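Frequently asked questions

What does Mendgate make?
We are a small workshop in Evberg and we make cold pressed oils: sesame, sunflower and walnut. The seeds come from farms near Canpolat, and the oil leaves our press without any chemical treatment.

How did the business start?
We were 3 office colleagues who bought one second-hand press in December and learned to use it in the evenings. The first batches went to neighbors. Now we have 526 regular customers.

Why is the oil cloudy at the bottom?
It is natural sediment from the seed. We let the oil rest for 19 days before bottling, but a little always stays. You can shake the bottle or leave it — both are fine.

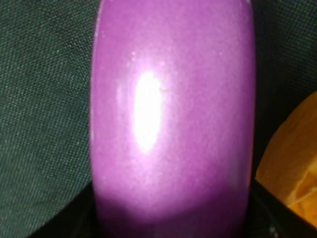
Glossy purple with a fine shimmer.

How should I keep the oil at home?
Keep it closed, in a dark cupboard, away from the stove. Walnut oil is more delicate and prefers the refrigerator.

Do you sell to shops and restaurants?
Yes. Please write to us with the quantity you need each month. Our larger cans are filled only on order, at our second room in Cimgate.

How many bottles do you press in a month?
Up to 2000. When the walnuts are finished for the season, we do not buy them from other regions, so this oil can be sold out for some weeks.

When do you send orders again after the holiday?
Orders start again on 12th January. What you ordered before this date will be packed first.

Can I visit the workshop?
You are welcome on pressing days. Please send a message before, the room is small and the machine is loud.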